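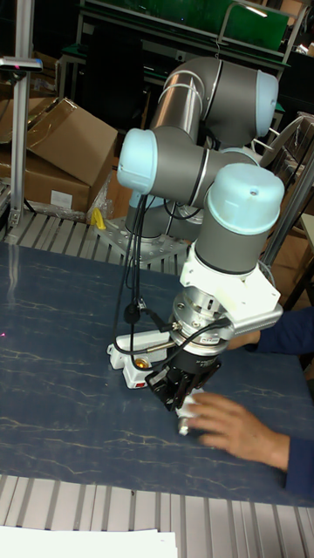

gripper swap, Tritari vs the Fisa two-finger
posted by benchrat_lel

Ok so we finally have both grippers in the lab at Leludthorpe and I get maybe until end of November to pick one. Small parts, pick and place, nothing exotic. Right now the black parallel one is on, under the force-torque sensor, fingers pointing straight down, and it's the Fisa. My gripe is mostly cables. They hang down the left side of the arm from the elbow and loop past the base, and any wrist move past 100 degrees I start watching the cables instead of the part. Did 199 picks with each on the same small white part. Fisa got 134 clean. Tritari got more but it was slower to close and I hated setting it up. Anybody run both? Which one did you keep?

---

knurlgirl
134 out of 199 is bad. Like something is wrong bad, for a plain parallel gripper on a small part. What finger pads?

---

benchrat_lel
Stock pads. Most misses it closes a hair high and the part squirts out.

---

knurlgirl
then its your approach height. not the gripper. drop it 1 mm and run it again before you blame Fisa

---

odd_torque
Disagree with knurlgirl a bit. We had the same thing and height helped some, but the stock pads are too hard for anything small and smooth. Put softer pads on, most of it went away. Also did you zero the force sensor after swapping? Different gripper, different weight. If you reused the Tritari payload number the contact stop will trip early and there's your hair high.

---

benchrat_lel
...I did not re-enter the payload. Crap. Ok.

---

knurlgirl
lol. height was a symptom, fine, I'll give odd_torque that one

---

pallet_jackson
Keep the Tritari. Slower close is a setting, page 19 in the manual I have. Default is super timid. Fisa is fine til you need a spare finger, we waited forever on ours.

---

odd_torque
Slow close is not just the setting. I maxed it and it still lagged, and the faster I went the worse the grip force repeated. For small stuff I'd take the Fisa every time.

---

pallet_jackson
what firmware tho

---

odd_torque
Whatever shipped with it. No idea. Wasn't going to reflash a demo unit.

---

pallet_jackson
well then you tested the old one

---

m_sprocket
Side question, what controller are you on? We run a Janjua box and the Tritari would drop off the bus every time the arm e-stopped. Had to power cycle the whole tool. Fisa never did that. Kind of decided it for us, grip quality never even came up.

Also that little white unit on the rod left of the gripper, does it ever hit anything? Looks like it sticks out a good ways.

---

benchrat_lel
Also Janjua, older one. Havent seen the drop off but I've only e-stopped twice with the Tritari on. Will try it on purpose.

The white thing hasn't hit anything yet but I've had to rule out a bunch of wrist angles for it. Want it on a shorter rod whichever gripper wins.

---

m_sprocket
Shorter rod yes. And tie those cables to the links, leave slack at the elbow only. There's a connector dangling just over the table, that one is gonna snag. Ask me how I know

---

knurlgirl
seconding the cable ties. hook and loop, not zip ties, or you'll be cutting them off every swap

---

benchrat_lel
Update. Payload fixed, sensor zeroed, same stock pads, same height. Only had time for 100 picks on the Fisa, 19 misses. So better, still not great. Height next, then odd_torque's soft pads when they get here.

E-stopped the Tritari on purpose too. First time it came back fine, second time gone from the bus, had to pull power. So m_sprocket is right, at least on my box.

---

pallet_jackson
firmware!!

---

benchrat_lel
Yes ok, I'll flash it. After lunch. If it bricks I'm sending it to you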